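3. Equipment and Method

3.1 Urns and elements

The study covered 14 electric hot water urns in regular use at two canteens, Annan and Barnov, both in Plultirdale. All of the urns were of the same pattern: a steel vessel with a single looped immersion element entering through the base, a bulb thermostat clipped to the inner wall, and a separate cutout that has to be reset by hand. The elements were supplied by Prukoder and came from one production batch. Each was a coiled resistance wire packed in magnesium oxide inside a metal sheath, bent into a flat loop before the flange was brazed on.

The vessels had been in service for different lengths of time, so every element was replaced before the study began. Old gaskets were thrown away with the old elements. We checked the insulation resistance of each new element cold, then filled the urn, brought it to a boil, let it stand overnight, and checked it again. Two elements failed the second check and were swapped for others from the same batch.

The question we wanted to answer was simple. Scale on a heating element acts as a layer of insulation, and the sheath under it has to run hotter to pass the same power into the water. How much hotter, and how soon, depends on how the urn is used. Most published tests boil water in a laboratory vessel on a fixed cycle. Canteen urns are drawn down a cup at a time, topped up cold, left to idle, and sometimes left on through the night.

Draw-off was estimated from the flow meter on the tap and not from the supplies used, which at both canteens were shared with the cold drinks counter. A cup from the same sleeve might be used for tea, juice, or soup.

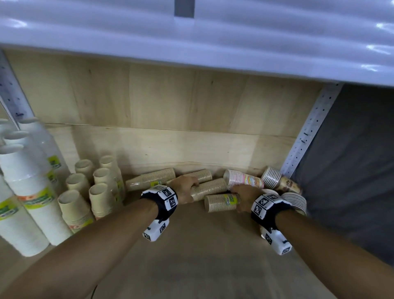 Figure 3. Paper cup stacks on a low storage shelf.

The flow meters were small turbine units fitted between the vessel and the tap. They read low when the tap was opened only slightly, and staff at Barnov tended to open the tap slowly to avoid splashing. We corrected for this with a bench calibration at three tap positions. The correction made little difference to the daily totals, but it did change the length of the shortest draws, and for that reason draws shorter than a single cup were left out of the cycle count.

3.2 Temperature measurement

Sheath temperature was measured with a fine thermocouple tied to the top of the loop with stainless wire. Welding would have given better contact. We decided against it after trial welds left a rough patch that collected scale faster than the sheath on either side. A tied thermocouple reads a little below the true sheath temperature when the element is clean, and the error changes once scale has bridged the gap between the junction and the sheath. Söderlund measured both effects on a spare element, and her curve was used to correct all readings reported in Section 4.

A second thermocouple hung in the water at the height of the thermostat bulb. A third was taped to the outside of the vessel beneath the insulating jacket. Room temperature was logged on the wall behind the counter at Annan and on the side of the supply shelving at Barnov, where the wall was too close to a radiator.

Readings were taken every second while the element was on and once a minute while it was off. The loggers started from a clamp on the supply lead, so the change in rate did not depend on the thermostat. Clocks on the loggers drifted by different amounts and were reset every Friday, before the morning fill. On one occasion in August the reset was missed at Barnov, and the records for that week were lined up afterward by matching the first boil of each day. 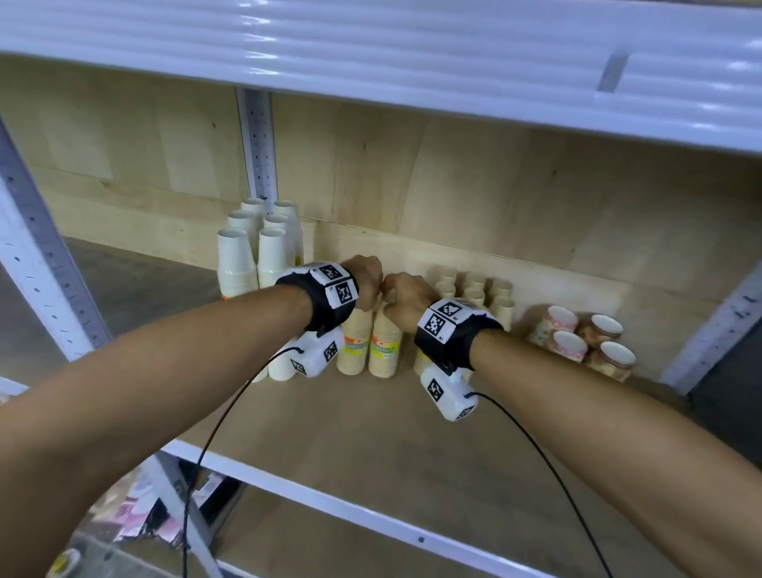

3.3 Water supply and treatment

Both canteens draw from the same main. The water is hard, and neither site had a softener at the start. At Annan, half of the urns were fed through a cartridge filter with an ion exchange resin, and the other half took untreated water from the same branch. At Barnov all of the urns ran untreated. The cartridges were changed when the hardness of the filtered water rose above the limit set at the start, whatever the date marked on the cartridge.

Samples were taken from each tap before the first boil of the week. They were tested for total hardness and alkalinity by titration on the same day. Mean total hardness of the untreated supply was 281 mg/L as calcium carbonate, and it varied little between weeks. There was one short period after work on the main when the water came through cloudy. Samples from that period were filtered before titration and are marked in the data.

No descaling product was used during the study. Staff had been in the habit of adding citric acid when the boil became noisy, and we asked them to note the noise in the log and leave the urn alone. Adugna visited both sites to collect the logs and to check that the tins of citric acid had not been opened. One urn at Annan was descaled by mistake after a change of shift. Its record stops at that point, and it is treated as a shortened run.

3.4 Operating cycle

A heating cycle was counted each time the element came on and stayed on long enough to raise the water by five degrees. Shorter bursts, which the thermostat makes while holding a full urn near the boil, were counted as idle heating. This division is a matter of judgment. A lower limit would have turned many idle bursts into cycles and made the two canteens look more alike than they are.

Annan serves most of its hot drinks in the morning and again in the middle of the afternoon. Its urns see two deep draw-downs a day, each followed by a cold refill. Barnov is open for longer and serves steadily. Its urns are topped up often and in small amounts, and the element spends more of the day cycling under the thermostat. The total energy used per urn was close at the two sites, so the comparison in Section 4 is mostly one between two patterns of use at similar load.

The study ran for 111 days at each site. Urns were rotated along the counter once a month, so that the one nearest the serving hatch, always the busiest, was not the same throughout. When an urn was moved, its element, thermostat, and logger moved with it as one assembly. The flow meters stayed where they were. 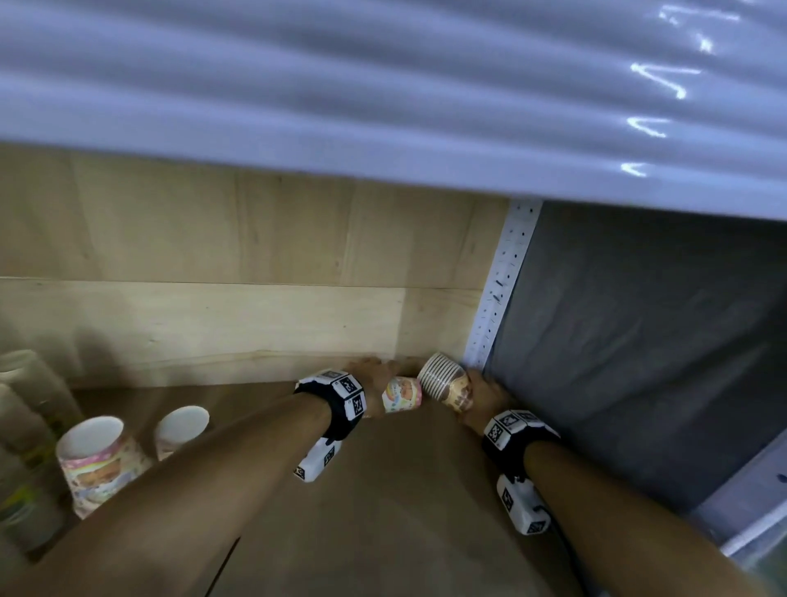

3.5 Removal and inspection of elements

At the end of the run each urn was drained from the tap, with the last of the water caught in a tray. Loose scale in the bottom of the vessel was collected, dried, and weighed separately from the scale still attached to the loop. The two amounts are not equally useful. Loose scale has broken away, often when cold water meets a hot sheath, and no longer affects the sheath temperature.

The elements were lifted out by the flange and hung by it to dry. We did not lay them down, as early attempts on the bench knocked scale from the underside of the bend. Thickness was measured at eight points around the loop with a coating gauge, then checked on a sawn cross section for one element from each group. The gauge and the sections agreed well on the straight parts. On the inside of the bends the gauge read high, and those points were taken from the sections only.

Small parts, labels, and bagged scale samples from each urn were kept together until weighing. Mahawong and Kahsay did the weighing without knowing which site a sample had come from.
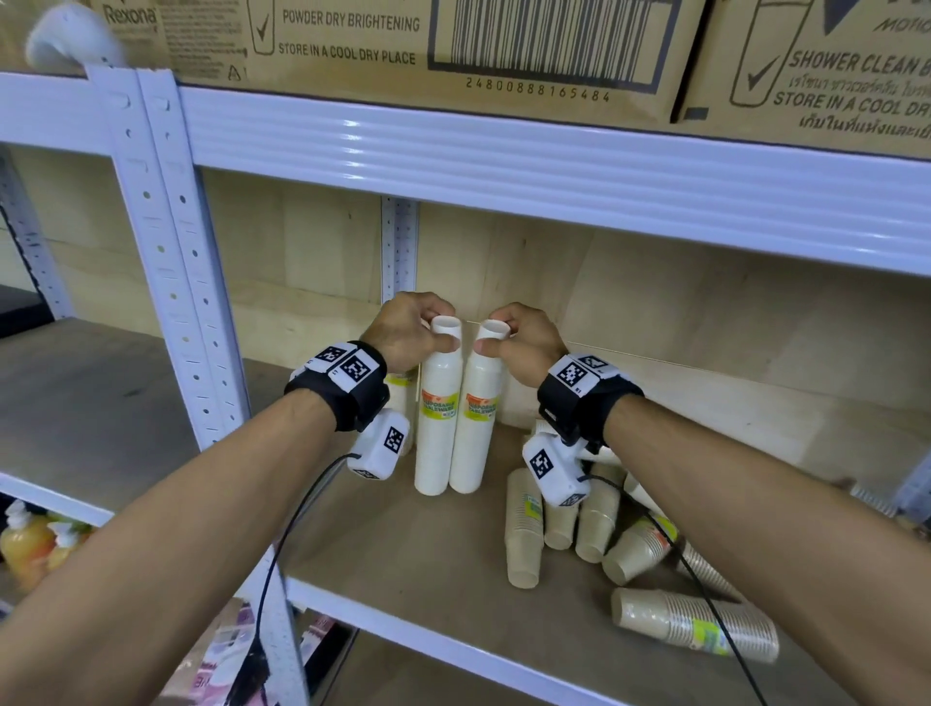
Figure 4. Tubes of disposable tableware on the middle shelf.

After weighing, each element was cleaned in dilute acid, rinsed, and checked once more for insulation resistance. The sheath was then examined under low magnification for pits and cracks, with most attention paid to the waterline end of the cold pins, where the scale tends to lift and trap chloride beneath it. Elements showing any mark deeper than the surface finish were sectioned.

The highest corrected sheath temperature recorded in any urn was 215 °C, on an untreated element at Annan, during the refill after the afternoon service. The cutout on that urn did not trip. Its bulb sits in the water away from the loop, and it responds to the temperature of the water long after the sheath has passed the level at which the brazed joint begins to suffer. We return to the placing of the cutout in Section 5.

Related articles

Watt density and sheath life in small immersion heaters
N. Sowah, T. Kahsay

Thermocouple attachment on looped elements: tied, clipped, and welded
H. Söderlund

Moisture uptake in magnesium oxide fill during storage
M. Mahawong, C. Adugna

Brazed and compression flanges in hard water service
C. Adugna

Idle losses from jacketed and unjacketed urns
T. Kahsay, N. Sowah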